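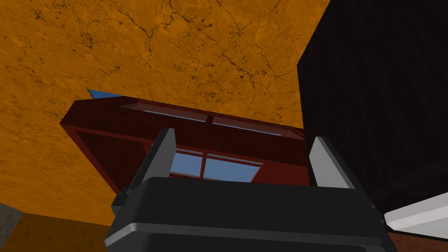

4 min read

Randomized textures in simulated grasping: what rules do you follow for the recorded episodes?

Posted in Simulation and Training Data

I am working in a small group at Hafstein and we make simulated grasping episodes for a parallel gripper. The view is from the wrist, and the surfaces get random materials: orange cracked marble on one, concrete on another, and so on. The object to grasp in this batch is a dark red boxy frame with light blue panes in it.

My problem is with the rules and not with the software. We have now 2000 episodes and no written standard for which ones are allowed to stay. One colleague says every episode is good if the physics did not explode. Another colleague wants to remove everything where a human can not understand quickly what is the object and what is the background. I am somewhere in the middle. When a dark red object is next to a nearly black block, I also need a moment to see where one ends.

So I would like to know:

Do you keep a minimum contrast between object and surroundings, or do you let the randomizer do what it wants?

Do you write down the seed and the material list for each episode, or only for the batch?

Who decides that an episode is rejected, and is the rejected one deleted or kept in another place?

I searched the older threads but they are mostly about lighting. Thank you in advance, and excuse my English please.

Vilhjálmur Bisgaard

Zübeyde Kaplan
Accepted by the poster

We had the same discussion at Florell two years ago and it took us a long time to write two pages. I give you what is in these pages now, maybe you can use a part.

Contrast. We do not set a minimum for the single episode. If you remove all the difficult ones, the policy learns that the world is always easy to look at, and then it meets a real shelf with bad light. But we set a limit for the batch. From every batch we take a sample of 61 episodes and one person looks at them. If too many are hard to read, we change the material list and make the batch again. What is "too many" you must decide yourself, and you must decide it before you look. We made this mistake one time. We looked first, and then everybody found a limit that fitted his own opinion.

Seeds. For each episode, always. Also the version of the simulator, the version of the object mesh, the camera position relative to the gripper, and the opening of the fingers at the start. It is a few lines of text and costs nothing. In August we wanted to repeat an older batch and only the batch seed was saved. In the meantime somebody added three new marbles to the material folder, so the same seed gave different surfaces. We lost 597 episodes that way. They still exist, but we can not say how they were made, so our own rule does not allow us to train with them.

Rejecting. The person who generated the batch should not be the person who rejects. In a small group this is annoying, I know. We exchange batches between two people and it works well enough. Rejected episodes go in a separate folder with one word for the reason. We use: physics, penetration, unreachable, label. "Ugly" is not a reason, and we had to write this sentence in the document because it was used.

One more thing which you did not ask. Please check the label of the object after the materials are changed, and not before. Panes and thin dividers are exactly the places where our masks were wrong. The renderer was correct and the label file was from an older mesh. A person will not see this in the color image, you need to put the mask on top.

pikthorpe_lab

just randomize everything and train longer. we never reject anything and it's fine

Zübeyde Kaplan

@pikthorpe_lab It can be fine if you never must explain the data to another team. When a customer asks us where an episode comes from, "we randomize everything" is a short answer and then comes a long meeting.

gorville_m

I agree mostly with the accepted answer, but I would be more strict about the start pose. In our rules an episode must begin with both fingers open and with no contact, and a script checks this, no human. We found 600 episodes in an old set where the gripper was already touching something at the first step. In the images it was not visible at all - only the contact log showed it.

Also, keep your validation materials separate from the training materials. Put them in another folder with write protection. If the same marble is in both, your numbers look better than they are.

Vilhjálmur Bisgaard

Thank you both. I did not think about the folder of materials changing under the seed, and I checked now, we have the same problem since spring. I will write the first version of our rules with the per-episode seed, the batch sample and the contact check. For the contrast I will propose the batch limit and see what my colleagues answer.

Is it possible to see the two pages from Florell, or are they internal?

Zübeyde Kaplan

Internal, sorry. But the list of fields I can post here when I am back at my desk.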